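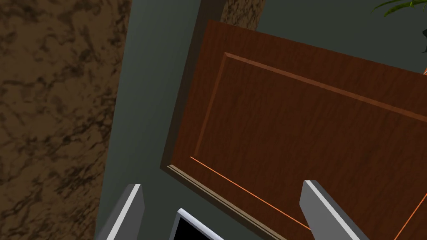
Brown marble and a cupboard door.

I've been trying to give up sugar in my tea since August and I'm here to report that I am a weak, weak woman. Two spoons, every cup, since I was a teenager. Mum made it that way, Nan made it that way (Nan's could hold the spoon upright) and it never crossed my mind that tea had a flavour of its own underneath.

My mate Fergal Moriarty went cold turkey and reckons it took him 30 cups before it stopped tasting like a wet cardboard box. I got to cup four! So now I'm doing it by halves - a spoon and a half, then one, then a sad little pinch. 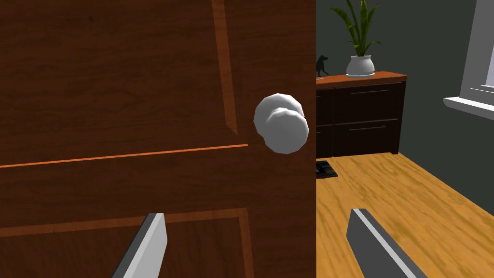

The arvo cuppa is the hard one. Mornings I'm barely awake and could drink dishwater, but by three o'clock I want something sweet and I want it with a bikkie. I've started keeping the sugar behind a closed door, a big reddish-brown one with a white knob like this, and making myself walk the whole way there if I want any. Some days I'm too lazy. Some days I practically jog.

Anyway, I'm down to one spoon as of this morning and the tea is growing on me. Leaf is miles better than bags for this, by the way.

371 shares | 2 comments

Éabha Ó Dubhghaill
Try honey first, then cut the honey. Worked for me and my favourite mug!

Fergal Moriarty
It was WORSE than cardboard.

Recent posts
Lemon slice, my way
Why I own so many teapots
The great biscuit tin clean-out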